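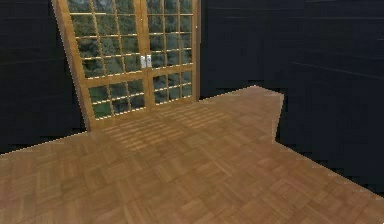
Gaurav Gautam wrote under the first version of this page that a simulated bathroom can't teach you much about a real one, and that written rules for it are paperwork. I half agree. We keep the rules at Ledero anyway, and I would treat any success rate reported without them with suspicion.

Step 1. Fix the start pose
Write down where the robot base begins and how far it may drift between runs. "Near the doors" is no start pose. If the pose is random, save the seed. 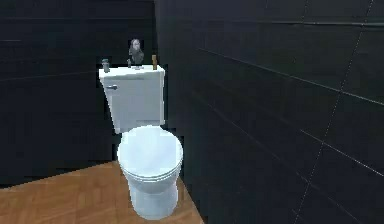
Then list what the robot may touch and what it may not. Small things on top of a toilet tank belong on the second list unless the task names them. A run that knocks one over is a failed run – even if the task got done.

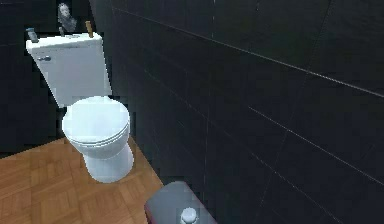 Step 2. Log every contact
Count arm contact with walls and fixtures, not only contact at the gripper. Our Dallomdale set had 175 runs. We passed 77 of them, then threw out 12 after reading the contact logs. I doubt we caught them all.

Step 3. Mark the keep-out zones
Draw a zone on the floor plan for safety gear, starting with the fire extinguisher.
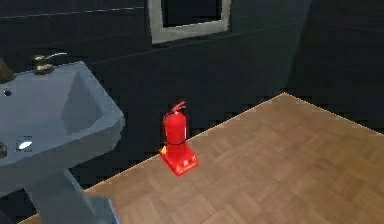 Make the zone wider than the object, and check it against the arm at full reach as well as the base. Kamlesh Kushwaha reran four of our cases with the wider zone and two failed – so much for the old numbers. Keep both sets of results on file.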